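# Inventario de la sala de pinzas

El almacén de Ferkuna cerraba los domingos y por eso el inventario se hacía en domingo. La instrucción de la casa ocupaba una sola página. Primero, retirar la existencia del colgador. Segundo, comprobar la bisagra: abrir, cerrar, escuchar. Tercero, anotar. Cuarto, devolver la pieza a su gancho con las puntas hacia el suelo. No se contemplaba un quinto paso.

La encargada del turno llevaba once años aplicándola. Entró a las siete y cuarto, encendió la mitad de los fluorescentes y dejó el cuaderno sobre la mesa de recepción, abierto por la hoja de la serie Winer. La serie Winer comprendía pinzas de servicio, de fritura y de pastelería, todas de acero inoxidable. El catálogo antiguo, el de Istbridge, las separaba por longitud; el nuevo las separaba por tipo de cabeza. Los dos catálogos seguían en vigor, y una misma pieza podía tener dos nombres correctos.

El defecto conocido de la serie estaba en el remache. Si el remache quedaba alto, la bisagra cerraba con un chasquido seco. Si quedaba bajo, rozaba, y el roce se oía como una silla arrastrada en el piso de arriba. El manual pedía distinguir entre ambos ruidos y no decía nada de un tercero.

El tercero apareció a las ocho menos diez. La encargada abrió una pinza de cabeza perforada, la cerró y oyó una nota. Era una nota limpia, sostenida, de afinación estable. Repitió la maniobra. La nota se repitió. Escribió en la columna de observaciones: «suena». Tachó la palabra y escribió: «resonancia en el cierre». Colgó la pinza y tomó la siguiente.

La siguiente daba otra nota, algo más baja.

Trabajó una hora sin anotar nada. Clasificó las pinzas por altura de sonido, de grave a aguda -- un criterio que no figuraba en Istbridge ni en el catálogo nuevo -- y las fue devolviendo al colgador en ese orden. Las de punta de silicona negra no producían nota alguna; las puso donde convenía un silencio. Las de espátula ranurada daban un sonido doble, difícil de situar, y cambiaron de gancho varias veces. El suelo, un dibujo de mármol gris que imitaba vetas y las repetía cada cuatro losas, devolvía el eco con un retardo corto.

A las nueve consultó el expediente de reclamaciones. Solo constaba una, la 1771, remitida por el hotel MacKinnon. El texto decía: «Recibidas 300 unidades. Conformes en peso y acabado. El personal de cocina solicita que se repongan en el mismo orden en que llegaron. No sabemos cuál era». La reclamación estaba marcada como resuelta. En la casilla de la solución, con letra de otro turno, ponía: «Se enviaron más».

La encargada leyó la hoja dos veces y la devolvió a la carpeta. Después volvió al colgador. Faltaba colocar una pinza grande, la de mayor longitud de la serie, que había dejado para el final porque su bisagra plegada en forma de caja exigía revisión aparte. El remache estaba a ras. Las superficies, sin marcas. Los brazos abrían en ángulo regular.

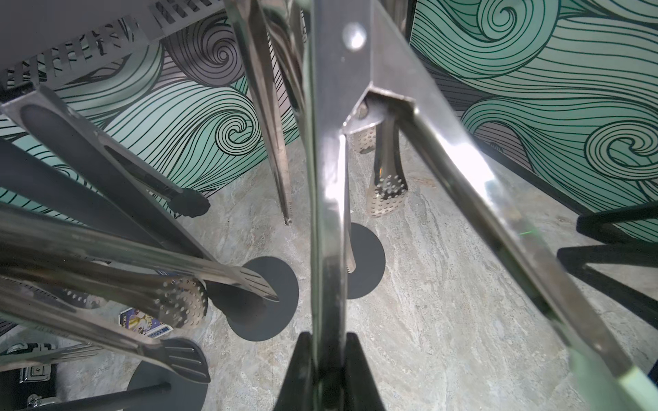 *Pinza grande de la serie Winer ante las demás, con las cabezas hacia el suelo.*

No la cerró enseguida. Calculó primero qué nota debía dar, según el intervalo que separaba a las dos anteriores, y la tarareó en voz baja para tener una referencia. Luego juntó los brazos.

El resultado se desviaba un cuarto de tono por debajo. Tomó el cuaderno y, bajo el encabezado de la serie, redactó la entrada completa: «Revisadas. Bisagras correctas. Una pieza requiere ajuste». En la casilla del motivo dudó. El formulario admitía tres: óxido, holgura y deformación. Marcó holgura.

El presupuesto de reparaciones era de 3000 al año y en marzo seguía intacto. Apartó la pinza, le ató una etiqueta al brazo y la dejó en la bandeja del taller. En la etiqueta, en el espacio reservado a las instrucciones, escribió: «Subir un poco».

A las diez apagó los fluorescentes. Antes de cerrar pasó el dorso de la mano por el colgador, de izquierda a derecha, y esperó junto a la puerta a que terminara.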